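Home Women Men Bags & Belts Sale Fit Help Contact

Grevetti Reversible Dress Belt

We don't like most reversible belts, and we'll say so even though we're trying to sell you one. The buckle works loose by spring, the brown side is never a brown anybody wears, and the whole thing ends up as a black belt with a brown secret. We turned down reversible belts from suppliers for years. The Grevetti is the first one we've agreed to stock, and we're still a little suspicious of it.

What you get is a plain leather strap, black on one face and dark brown on the other, with a brushed metal buckle that pulls out and turns. The strap is a bit over an inch wide, so it goes through the loops on suit pants and most dress slacks. It will look skimpy on jeans. The maker says it's fine for jeans. We disagree.

The swivel

This is where these belts usually fail, so it's where we looked first. The cheap ones have a short pin and a weak spring, and after a while the buckle turns on its own when you sit down. Daryna Romaniuk, who does our buying, wore a Grevetti for 91 days and flipped it every morning whether she needed to or not. The buckle still clicks into place. There's a faint ring worn into the leather under the hinge on the brown side. You can't see it when the belt is on, but it's there, and we'd expect it to get deeper.

The Moroz belt we tried alongside it came loose well before that. We don't carry the Moroz.

The leather

The maker's tag says "genuine leather," two words that have covered for a lot of bad belts. It can mean almost anything. In this case both faces are real leather, stitched together around a thin filler strip. We cut one open to check. The filler isn't leather, and the tag doesn't mention it. If you want a single thick strap that will outlive you, you want our Lendetti, and you'll have to pick one color.

The edges are painted. Painted edges crack sooner or later on every belt at this price, usually at the hole you use most. We sell a small bottle of edge paint, but a careful person with a black marker can get most of the same result.

Sizing

Ignore the number on your pants. Pants sizes have been drifting for decades and no two brands agree. Take a belt you already wear, lay it flat, and measure from the point where the buckle meets the strap to the hole you use. Order the size closest to that number. The strap has five holes an inch apart, so you have some room either way. You can also trim it at the buckle end, where it's held by a small clamp with teeth. Cut a little at a time. A trimmed belt can't be returned, and we do check.
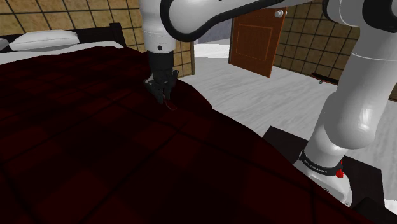 If you're between sizes, go up. A long tail can be trimmed, and a short belt just sits in the drawer making you feel bad.

Will it match your shoes?

The black side, yes, near enough. The brown side is dark, close to coffee, and it looks good with dark brown shoes and wrong with tan ones. Anyone who tells you one brown goes with everything has a lot of brown belts to get rid of. For tan shoes, buy a tan belt.

Customer comments

"Better than I figured. Brown side is darker than I wanted, but the buckle hasn't slipped once." Arsen Symonenko

Price and returns

$152, in sizes 30 to 44. Yes, that's a lot for a belt. Two decent one-color belts from our Clevavance line come to $171, so the saving is $19 and some space in your suitcase. If you don't travel, we're not sure that's a good enough reason to buy it. Untrimmed belts can come back within 4 weeks for a full refund, and you pay the return postage.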